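From: Abdel Rahman
To: facilities-automation list
Date: December 11, 2022
Subject: Re: Restroom robots, what happened to the crew?

Hi all,

Answering inline, and sorry for the length. I run the evening cleaning crew at Ukstead, so I'm close to this one.

> We are looking at a Vurner unit for the restrooms in our main
> building. The demo was fine, but what I can't get a feel for is
> what the job looks like afterward. Did you lose people? Do the
> ones who stayed like it? And how much of the day goes to
> babysitting the thing?

We lost zero positions, and that was agreed in writing before the first unit came through the door. There are 17 of us on evenings, same as before. I would push for that in writing if I were you. My crew would have given the whole thing a very different welcome without it!

What did change is who does what. We have 57 restrooms on the route, and in the old setup each person had a fixed set and did everything in them, top to bottom, every shift. Now the robot does the bowls, the outside of the fixtures and the open floor, and a person follows for the mirrors, the supplies, the corners, and anything that needs judgment. People also rotate through a new role we call the desk, where you look over the next night's rooms and fix the plan before the machine goes in.

> The vendor talks a lot about "operator satisfaction."

Ha, ours did too. I can only tell you what I hear in the break room. Knees and backs, mostly. Kneeling beside a toilet to get behind the base is the worst part of this work, and doing less of it is a big deal when you've been at it for years. Two of my longest-serving people had been asking to move to days, and both have dropped the request.

The grumbling is real too. Some folks liked having their own rooms and their own rhythm, and now they wait on a machine. November was rough. It refused to enter one room for a week over a new floor mat, and the person on that route ended up doing it all by hand with a robot parked in the hallway behind her. I don't blame her for what she called it.

> How much setup per room?

More than we were told, less than I feared. Every room type gets built in the simulator first, and the cleaning paths get tried there before anyone lets the arm near real porcelain. We use Bedent for that. It is pretty plain stuff, a toilet, a sink, walls and a floor, and for planning purposes that's enough. All told we logged 296 hours on room setup, spread over the crew, paid at the higher rate. Please budget for that! It's the line that gets left out.

The part I want to rave about is who turned out to be good at it. I assumed the desk would go to the younger folks who play games. Wrong. The best planner we have is a woman who had barely touched a computer at work, and she's good because she knows bathrooms. The vendor's layouts treated a toilet as one object to drive around. 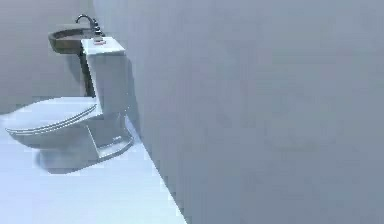
She went straight for the gap between the tank and the wall, and then the foot of the base at the back, and asked how the arm was supposed to get a brush in there and out again. It couldn't, with the path we had. She redrew the approach so it comes in low from the front and leaves the rear to a person, and we've copied that to every room with the fixture close to a wall. She also got us to add loose things on the tank lid to the test rooms, because real people leave stuff up there all the time and the wiping path went right across it.

> Anything you'd do differently?

Bring the cleaners in at the planning stage and pay them for it. We waited until the paths were already drawn and then had to redo a lot of them. I'd also keep one person per route who can stop the machine without asking anybody, and put that in the job description.

We're at roughly 2463 room cleans since the start, if the log is right, and I'm happy to share our route sheets and the wording of the staffing agreement off list. Which model are you looking at, the tall one or the compact? The compact fits our stalls but the tank needs filling twice a shift, so check where your nearest utility sink is.

Abdel Rahman
Evening crew, Ukstead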